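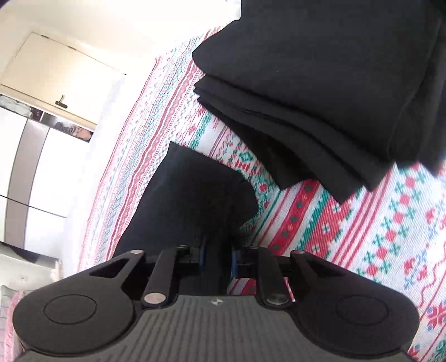

Can a charter school's board vote to close without a parent meeting?

Posted by Mansa Frimpong, 12/26/25

My son is in fifth grade at Staniforth, a small charter in Brarkport. We got a letter the day before winter break saying the board "has begun a process to surrender the charter" at the end of the school year. It gave no reason apart from "enrollment trends." There was no meeting for parents that I know of, and the minutes posted on the school website stop in August.

I don't have anything against the school. He has done well there and his teachers have been good. What bothers me is that the district's own middle school choice form is due soon after break, and if I fill it out now I may lose his seat at Staniforth for the sixth grade, supposing it does stay open. If I don't fill it out, he gets whatever is left over.

So, two things. Does the board have to hold a public meeting before it votes on this? And does anyone know if filling out the district form counts as withdrawing him?

I called the school office and got the voicemail. I called the district and was told charters are "their own thing."

Justinas Koppel

They can do whatever they want. It's a charter. Same thing happened to my sister's kids in a different state and they found out by email. I would get him out now and not wait around for them to decide. The district schools aren't as bad as people say, and at least you get a vote for that school board.

Tarmo Mockus

I was on a charter board for 3 years (not this one) and went through a closure, so I can tell you how it usually works. Check the details against your own state's law because they differ quite a bit.

On the meeting: in most states a charter school board has to follow the same open meetings law as a regular school board. That means votes are taken in a meeting that was posted ahead of time and that anyone can walk into. It does not always mean they have to let you speak. Some states require a separate public hearing before a closure and some don't. The letter says the board "has begun a process," and that wording could mean they have voted or it could mean they told their lawyer to draft something. You need to find out which.

What I would do:

Write to the board chair and ask for the minutes and agendas of every meeting from August on. Put it in an email and say that it is a public records request. Do not ask by phone. In most places they have a set number of days to respond, and school breaks may or may not count.

Find out who the authorizer is. This is the body that granted the charter in the first place. It may be the district, a university, or a state office. The name should be in the charter contract, and that contract is a public record also. The person who answered the district phone may not know. Ask for whoever handles charter oversight. If the district is not the authorizer, they really can't tell you much.

Ask the authorizer if it has received a surrender notice and for a copy of the closure plan. When my school closed we had to file a plan that covered student records, special ed files, final payroll and what happened to the furniture. Families were supposed to get a notice with a list of other schools. If yours didn't come with one, there may not be a plan yet.

On the form: I don't know your district. In ours, the choice form was only a request and didn't withdraw anybody. A child was withdrawn when the new school asked for his records, or when a parent signed an enrollment agreement. I would fill out the form and hold off on signing anything else until you hear back. Read the fine print at the bottom first.

One more point. "Enrollment trends" is often true. Our school got around $4000 less per student than the district schools once you counted building costs, and when we came up 13 kids short of the budget there was no cushion. A surrender in the spring is also a lot better for families than a school that runs out of money in October. I say that having sat through both conversations. It doesn't excuse them for not posting minutes.

Ott Toom

I'm a Staniforth parent too, eighth grade, so we are leaving anyway. There was a meeting in November. It was listed on the door of the main office and I don't think anywhere else. I did not go, but another parent did and she told me they discussed merging with Mivar, the K-8 on the other side of town, and that the closing was what would happen if the merger fell through. That is secondhand so take it for what it's worth.

As for the district form, I filled one out two years ago for my daughter as a backup and she kept her seat. I had to turn down the offer in writing by the deadline. Keep a copy - they lost mine the first time and I had to send it again.

The office phones are off until classes start back up. The board chair's email is on the last page of the family handbook.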